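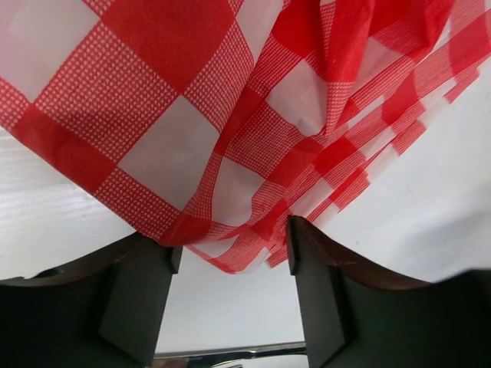
Hi Pao-chu,

I know you said a page would do, but you also said you liked hearing how things were going, so you're getting the long version. Grab a coffee!

The big news first: there is a full draft of Vetus. Beginning, middle, end, all of it. It came in at 294 manuscript pages, and I finished the last chapter with my coat on because I was meant to be picking my daughter up from practice (she waited, she's a saint). When I applied for the grant I had four chapters and a map of the town drawn on the back of a utility bill, so I'm pretty thrilled.

For anyone else at the fund reading this, Vetus is a young adult mystery set in Skurnell, a mill town where the river got moved in the fifties and the old riverbed still fills up every spring. Lui is sixteen and works weekends in the records room at the library. She finds a set of letters addressed to her that are older than her grandmother. That's the hook, and it's still the hook I pitched you. Almost everything behind it has shifted around.

The largest change is that I cut the second narrator. I had Lui's brother telling every third chapter, and I loved him, but each time he showed up the letters went quiet for ten pages and I could feel the whole book sit down. So he's a regular character now, with better jokes. That took out 58 pages in one afternoon, and then most of November went to putting back the things only he had known. The flood chapter is the one that suffered. It's been rewritten five times and I still don't think the reader can tell where the bridge is.

The editing money went to Hernán Henao, as planned. He read the first half in December and sent back nine pages of notes, plus comments in the margins that ranged from "yes!!" to "who is this man and why is he in the kitchen." (Fair. The man is gone.) His main worry was the middle, where Lui figures out the postmarks too early and then has to pretend to be slow for three chapters. I've moved the postmark discovery to chapter 23, right after the argument with her mother, and it plays so much better there, with her angry and not sleeping. He has the second half now. We talk again once he's through it, and I've set aside the rest of his fee for a second pass.

I also did the teen reader group, which I was nervous about. We ran it over video, and the kids got the first 115 pages in two batches. They were generous and completely merciless. They wanted more of the library, less of the boyfriend, and they all guessed who wrote the first letter, which was fine, and two of them guessed who wrote the last one, which was not fine at all. I've since buried that clue a lot deeper. One girl told me Lui texts like somebody's aunt. I rewrote every text message in the book that same night and sent them to her for approval. I got a thumbs up.

Where I'm behind: the research trip. I'd budgeted for a few days in the county archives reading flood records, and they're closed to visitors for now. The archivist has been scanning things for me when she can, and those scans got me through the draft, but I'd still love to see the survey maps in person because the big ones don't scan well. Could I hold the travel money over? If that makes trouble on your end I can put it toward copyediting instead, just let me know which you'd prefer. I haven't touched any of it.

The other slow item is the cover. I'd hoped to show you something by now. Plular sent three rough concepts, and the one with the letters floating in water is lovely, but Lui looks about thirty in it. They're redoing her. The lettering is staying as is, and I wouldn't change a thing about it.

Next up, I go through Hernán's notes on the second half, fix that wretched bridge, and have a clean manuscript to you in April. I'd also like to send you the new opening sooner than that if you're up for it. It starts with the river now instead of the library, and I've gone back and forth on it so many times that I can't see it anymore. The receipts are in the folder with the budget sheet, and the reader group gift cards are on their own line like you asked.

Thank you, really. I wrote this book at a desk with the door closed, in the daytime, and that was the grant.

More soon!

27 February 2021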